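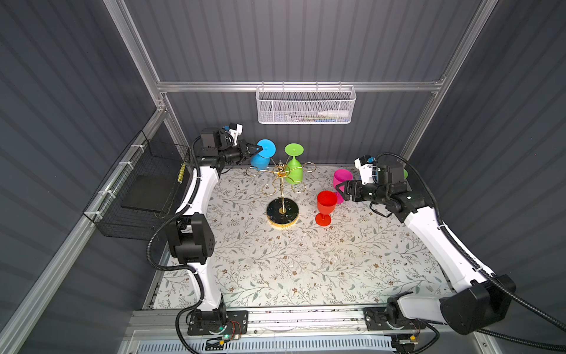 A sky-blue wine glass on a gold glass rack.

Colour and paper for home-printed labels

Siton Print Advice Service
Last reviewed 14 October 2020

The Service receives frequent enquiries from members who print their own labels at the kitchen table or in the workshop, and whose finished work does not match what they saw on the screen. The notes that follow deal with colour, paper, cutting and storage. Artwork and wording are covered in separate sheets.

Choosing the colours

Members are advised to settle on one main colour and one supporting colour before opening any design program. A small label with four or five colours is difficult to print evenly and is seldom easy to read from a shelf. Where a product comes in several varieties, keep the main colour the same throughout and change only the supporting colour.

Write down the exact values of each colour and keep them with the master file. A colour picked by eye will drift a little each time the label is redrawn, and the difference shows when an old jar stands beside a new one. The Mumus honey range, which was first printed at home, had reached 13 slightly different yellows before its makers drew up a written colour card.

Screen and paper

A screen gives out light and paper does not. Bright greens, oranges and violets are the colours most likely to look dull in print. Reduce the brightness of the screen before judging a design, and make the final decision from a printed sample viewed by a window in the daytime. Kitchen lighting is often yellow and will make a cream background appear white.

Print the sample on the paper that will be used for the finished label. A sample on ordinary copy paper is of little use where the final stock is glossy, as the ink sits differently on the surface.

A test strip is worth the ink. Set out small squares of the chosen colour, each a little lighter or darker than the last, and print them on one sheet with the values written underneath. Mark the square that comes closest to what is wanted and enter its values in the file. Keep the strip - it will be needed again when the cartridges are changed.

Paper and adhesive

Uncoated paper labels are suitable for dry goods, boxes and tool drawers. They take a pencil or pen well, so dates can be added by hand. They should not be used on anything kept in a refrigerator or wiped down regularly.

Coated or film labels are the better choice for bottles, cleaning products and workshop tins. Check that the packet names the type of printer in use. Film made for inkjet printers may melt inside a laser printer, and repairs of this kind are not usually covered by a guarantee.

For reusable jars, ask for a removable adhesive. Ordinary permanent labels can be loosened by soaking in warm water and washing soda, with any remaining glue rubbed away using a little cooking oil on a cloth. Wash the glass again afterwards, or the next label will not hold.

Printing the sheets

Clean the print heads before a long run and print one full sheet first. Hold it against a blank sheet of labels at a window to see whether the design falls within the cut lines. If it has moved to one side, adjust the margins in the program and leave the paper guides where they are.

Feed label sheets in small batches. Sheets that have already been through the printer should not be used a second time for the labels left over, as the edges may lift and stick to the rollers.

Allow inkjet labels to dry flat overnight before handling. Backgrounds of solid colour take longer than plain text.

Cutting by hand

Use a steel rule and a fresh blade, and cut on a proper mat. Several light strokes give a cleaner edge than one heavy one. Background colour should run a little past the cut line on every side - 3 mm is usual - so that a slight error does not leave a white edge.

Members who cut large numbers may borrow the Budau trimmer from the Siton office. It takes up to 17 sheets of plain paper, or one sheet of film. Bookings for December should be made early.

Storage and records

Keep unused label sheets flat in their packet, away from steam and direct sun. A cupboard above the cooker is not suitable. Adhesive stock that has been open for over 52 weeks should be tested on a spare jar before a full run is printed.

File one finished label from every run, with the paper, printer and colour values noted on the back. The Sembiring record sheet has room for 64 entries and may be collected from the office or requested by post, free of charge to members.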